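Recording for Nivina: your questions answered

Do I need any experience with robots?

None at all! Nivina learns by watching people do ordinary things with their hands, and most of our recorders at Skundlow had never held a gripper before. Azadeh Mahmoudi sits with every newcomer for the first 2 hours, and you can ask her anything.

What will I be doing?

Short tasks at a table, with a gripper in each hand. We ask for 80 examples of a task before moving you on to the next one.

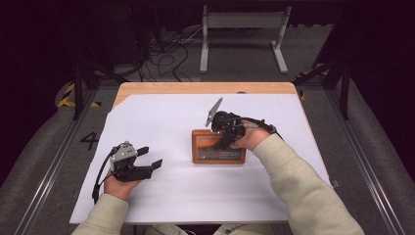
Two grippers and the wooden box at table 4.

Should I throw away a clumsy try?

Please don't! Mark it as a retry and carry on. Omid Kermani goes through them all, and he'd much sooner have 400 honest examples than 51 perfect ones.

What do the gripper cameras record?
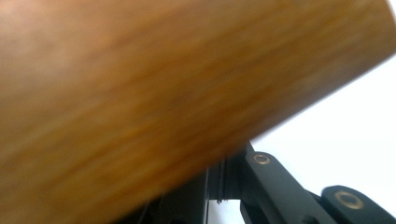 Each example keeps the close view along with the view from your head, and the two are lined up afterward. Don't worry if the close one looks odd when you play it back. Wood held this near turns into a soft brown blur, with the black finger links and their little brass-colored rings below it, and that's perfectly fine to send in.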